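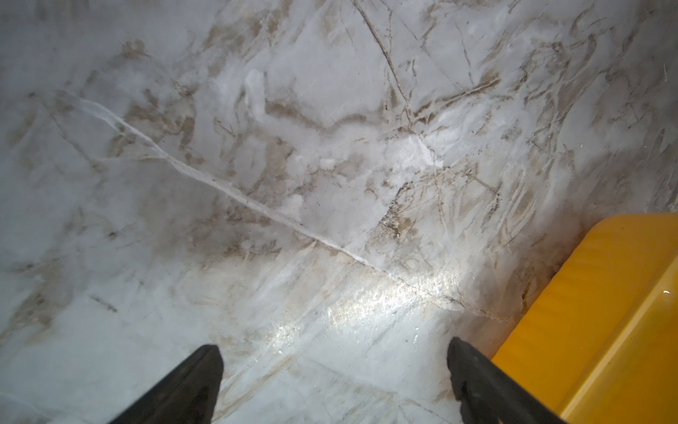

Pale grey marbling, with one long white vein running across it.

I only went to Deltport for a set of hubcaps. I want that on record, as my wife still brings it up whenever we walk past the garage. Gordon Vachon had four of them in a tea chest, decent ones too, and while he was hunting for the lid he asked if I'd like to see "the big one" round the back. Well, you don't say no to that, do you?

The big one was an Ouellet saloon with a Plutlow body, and it had been under a tarpaulin so long that ivy had come in through the wall and got hold of the bumper. If you've never seen an Ouellet, think of a bank manager's car that somebody has sat on. Long bonnet, low roof, tiny rear window. I'd had a picture of one on my bedroom wall as a boy (torn out of a magazine at the dentist's, sorry) and I'd never stood next to one until that afternoon.

The engine is a straight six of 2,396 cc, which the makers rounded up and sold as the 2,400. Gordon says it gave 82 horsepower when it left the works. I'd guess a good few of those horses have since wandered off! It does turn over by hand, though, and the oil on the dipstick was cleaner than what's in my everyday car.

We settled on a price over a mug of tea, and he threw in the hubcaps, which don't fit it.
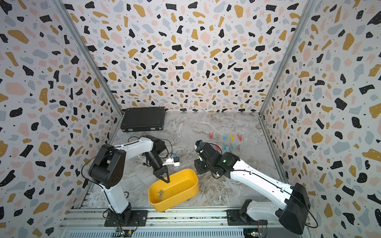
Getting it home in October was the easy part. The woodwork was another matter. Plutlow built their bodies on an ash frame, and the bottoms of the door pillars on mine had gone the texture of fruit cake. I can manage a carburettor and I'm fairly handy with wiring, but I can't cut a curved joint to save my life, so I rang Houshang Vahidi.

Houshang trained as a boatbuilder and he treats a car as a slightly disappointing boat. He took one door home, kept it for three weeks and brought it back with a new pillar let into the old so neatly that I had to ask where the join was. Then he did the other three. He also found a pencilled name inside the nearside rear door, under the trim, in lovely old handwriting that neither of us can read past the capital B. We've left it alone and put the trim back over it.

The seats are staying as they are. They're cracked and they smell of pipe smoke, and I've had two very firm letters from readers telling me to have them redone in proper hide. No thank you! I like a car that looks as though people have sat in it.

What I still need is a dashboard clock, the round one with the cream face, and the little chrome surround for the ashtray. If you've got either in a drawer, please write in. The plan is to drive it on the Herkunora run next year, all the way there and with any luck some of the way back. Gordon has already claimed the passenger seat, and he's bringing a tow rope.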